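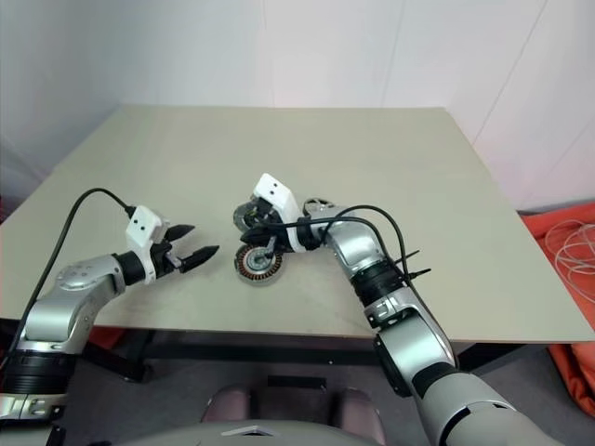
Sujet : Chauffage au sol ou radiateurs pour un atelier de 62 m² ?

palombe_grise
Posté le mardi 11 janvier 2022

Bonjour à tous,
Je reprends un local à Trelton pour y faire de la réparation de petits moteurs électriques et un peu de rebobinage. 62 m² de plain-pied, dalle béton nue, murs en parpaing enduit, plafond à 3 m. Il n'y a aucun chauffage en place, juste une arrivée électrique en triphasé.
J'ai deux devis. Le premier pour un plancher chauffant hydraulique avec pompe à chaleur, isolant de 60 mm et nouvelle chape. Le second pour des panneaux rayonnants au plafond de marque Roltik, posés en deux jours. L'écart entre les deux est énorme.
Je travaille assis une bonne partie de la journée, les mains sur de petites pièces, et j'ai vite froid aux pieds. Qu'est-ce que vous feriez ?

Garrigue34
Bonjour,
Tu es propriétaire ou locataire ? Si tu es locataire, la question ne se pose pas, tu ne vas pas couler une chape chez quelqu'un d'autre.
Pour le reste : hauteur de la porte, niveau du seuil, isolation de la toiture. Avec 60 mm d'isolant plus la chape, tu remontes ton sol de 12 cm au bas mot.

palombe_grise
Locataire avec un bail de 9 ans, et le propriétaire est d'accord par écrit pour les travaux. La toiture est isolée en laine de verre, ancienne, je ne connais pas l'épaisseur.
La porte est une sectionnelle, donc le seuil est un vrai problème, je n'y avais pas pensé. Il faudrait une rampe.

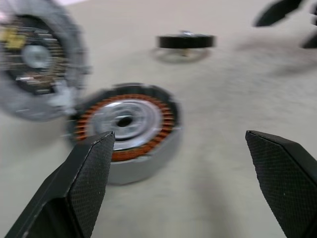

Côté occupation, j'y serai cinq jours par semaine, de 8 h à 17 h, et je ferme trois semaines l'été. Le soir et le week-end je peux laisser descendre à 10 ou 12 degrés, le stock ne craint rien. Il y a seulement les vernis d'imprégnation qui n'aiment pas le gel, mais je peux les mettre dans une armoire à part.

Ezequiel Mendoza
Avec ces horaires je déconseille le plancher. C'est lent à monter et lent à descendre. Si tu coupes le vendredi soir, le lundi matin tu auras froid jusqu'à midi, et si tu ne coupes pas tu chauffes pour rien deux jours sur sept. Le rayonnant est fait pour ce genre de local : tu allumes, vingt minutes après tu le sens.

tournevis_plat
Pas d'accord avec Ezequiel. Le rayonnant au plafond, ça chauffe le crâne et les épaules. Sous l'établi, les jambes sont à l'ombre et restent froides. J'ai eu ça pendant quatre hivers, je travaillais avec des bottes fourrées. Il dit lui-même qu'il a froid aux pieds.
Et un plancher ne se coupe pas le week-end, on baisse de deux degrés et c'est tout.

Ezequiel Mendoza
Un tapis isolant sous la chaise règle la question des pieds pour une somme ridicule. On ne casse pas un seuil pour des pieds froids.
Et deux degrés de moins sur un local en parpaing non isolé, ça reste cher. Parce que pour l'instant on parle du chauffage, mais les murs ?

Garrigue34
+1 pour les murs. Enduit sur parpaing, ça ne vaut rien. Tu mettras le chauffage que tu voudras, tu seras assis à côté d'une paroi à 9 degrés et tu auras froid quand même. Commence par un doublage sur le mur nord et celui derrière l'établi.

palombe_grise
Le doublage n'est dans aucun des deux devis. J'ai rappelé l'artisan de Storkstead qui a fait celui du plancher, il me l'ajoute pour 2000 euros, laine de bois et plaque, mur nord seulement. Il faut que je redemande à l'autre.
Du coup je penche pour doubler les murs maintenant, poser le rayonnant sur la moitié du local où je travaille et laisser le stockage sans rien. 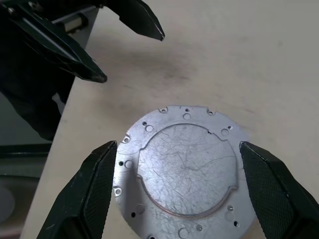
lise.b
Attention à la condensation si tu chauffes la moitié seulement. L'air humide ira se déposer du côté froid, sur les murs et sur tout ce qui est en métal. Chez moi les outils ont piqué en un hiver. Prévois au moins une cloison ou un rideau à lanières, et une petite ventilation.

tournevis_plat
Lise a raison sur l'humidité. Je maintiens pour le plafond. Si tu ne veux pas de chape, regarde au moins les panneaux verticaux, fixés au mur à hauteur d'établi. Twal en fait en 600 W, j'en ai vu deux chez un collègue - correct, un peu bruyant au démarrage quand la tôle se dilate.

palombe_grise
Merci, je ne connaissais pas les verticaux. Est-ce qu'on peut mélanger les deux sur le même thermostat ?

Ezequiel Mendoza
Oui, avec un contacteur, à condition de rester dans la puissance du circuit. Mets la sonde à hauteur d'homme assis et à l'abri du rayonnement direct, sinon elle coupera trop tôt.

palombe_grise
Noté. Je demande un devis avec les deux, plus la cloison, et je reviens en février quand j'ai les chiffres.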